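Morneck Slip Set

Data card and README, second release
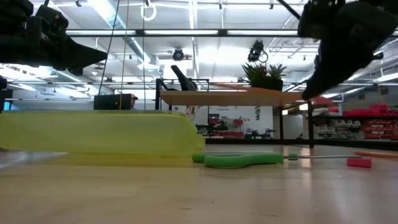 Morneck Slip Set is a collection of failed tidy-up runs from a two-arm bench, and the failures are the whole point of it. We were building a policy that puts loose items into a bin, and along the way we hit a fault in the right gripper that spoiled a good share of our recordings. We very nearly deleted them. Then we started reading the logs closely and found they were the most interesting thing we had made all year! The task uses a small group of everyday items: the translucent yellow-green bin, which starts on its side, the scissors with the green handles, a pink-red foam block and an orange rod. The arms are meant to stand the bin up, then put the other items in it, scissors last. In the runs kept here, something goes wrong between the first contact and the last release.

What went wrong

The short version: the right gripper let go when it had not been told to.

The longer version is more fun. Each gripper reports how far its fingers are open and how hard the motor is working. The controller, which we call Brivar, compares the two and decides whether something is being held. In February we changed the way Brivar smooths the motor reading so that soft things would be squeezed less. It worked nicely on foam. On thin, hard things such as a scissor blade the smoothed reading dipped for a moment during fast moves, Brivar decided the hand was empty, and it opened the fingers ready for another try.

So the arm would pick up the scissors, swing towards the bin and drop them on the way. Because the fingers then closed on nothing and the reading settled at the right value for an empty hand, the log looked perfectly healthy afterwards. Our success checker only looked at the final state of the task, so a drop followed by a lucky second pick was marked as a clean run. That is how the fault stayed hidden for 11 sessions.

Guoqing Yu spotted it by listening. There was a clack on the table in runs that were marked as perfect, and he went back through the sound track of an entire session before lunch, with a notebook. Everything in this release grew out of that notebook.

Why it is a safety matter

A foam block landing on a table is a nuisance. Scissors leaving a moving gripper are a different thing, and we treated the fault as a safety fault from the day it was confirmed. No one was hurt. The old bench rules allowed a person to reach in and reset items while the arms were paused, and a paused arm holding scissors could also let go, as we found in two of the bench tests. Those rules have gone. The new ones are:

Nobody reaches under a gripper that is holding anything, paused or not.
Scissors are put back by hand only after both arms are parked and the stop button is pressed.
Carry speed with a sharp item is limited in the controller, so a policy cannot ask for more.
An unexpected opening of the fingers stops both arms and needs a person to clear it.

If you rerun these tasks on your own hardware, please adopt something similar. Blunt scissors are fine for nearly everything you would want to measure.

What is in the set

Each run is a folder. Inside you will find:

video from the fixed camera at the bench
joint positions and commands for both arms
finger opening and motor reading, raw and smoothed
the sound track
events.csv, with one line per pick, slip, drop, stop and release
notes.txt, written by whoever was at the bench

The raw motor reading is the file to get excited about. Plot it next to the smoothed one and the dip is right there, with the fingers opening just after it. We have a print of one on the wall.

Labels

There are 9 event labels, listed in labels.txt. The ones that cause arguments are "slip" and "drop". A slip means the item moved in the fingers but stayed in them. A drop means it left them before a release was commanded. Where two labellers disagreed we kept both answers and set the field "agreed" to 0 – please do not throw those lines away, as they are often the borderline grips a detector needs to see.

Runs from before the fix and after it are both included. The column "smoothing" says "old" or "new". Do not mix them without looking at it, or your model will learn which month it is.

Splits

Train, validation and test are split by session, never by run. Items, lighting and small changes to the bench carry over within a session, and our first attempt at splitting by run gave scores that were far too good. The folder named bagheri is a separate test of 50 runs recorded at the Bagheri bench with a different pair of grippers. Keep it for the very end.

Known problems

The bin is see-through and confuses depth estimates. Several methods we tried placed its near wall somewhere in the background.

The metal blade picks up glare from the ceiling lights, and outlines around it are poor.

Items near the edge of the table can be partly out of view. The rod suffers most from this.

People walk about behind the bench. Faces are blurred in the released video, though the blur sometimes lags by a moment. Write to us if you find one we missed and we will pull the run that day.

Sound is missing from 7 runs after a cable came loose. They are listed in missing_audio.txt.

The clock on the left arm drifts slightly against the video. align.py corrects for it, but check the result before measuring anything very short.

Good uses, and one bad one

We would love to see slip detectors, better success checkers and anything that uses sound. The set is also handy for teaching, as the fault can be found by a patient student with a plotting tool and an afternoon.

Please don't use it to claim that a gripper is safe around people. It covers one bench, one fault and a handful of items.

Changes in this release

Added the Bagheri folder. Fixed swapped left and right labels in the Barnivley sessions. Added raw motor readings to every run. Rewrote the bench rules above.

Last updated Thursday, September 23, 2021. Corrections go to Guoqing Yu through the project's issue page, with the run number in the title.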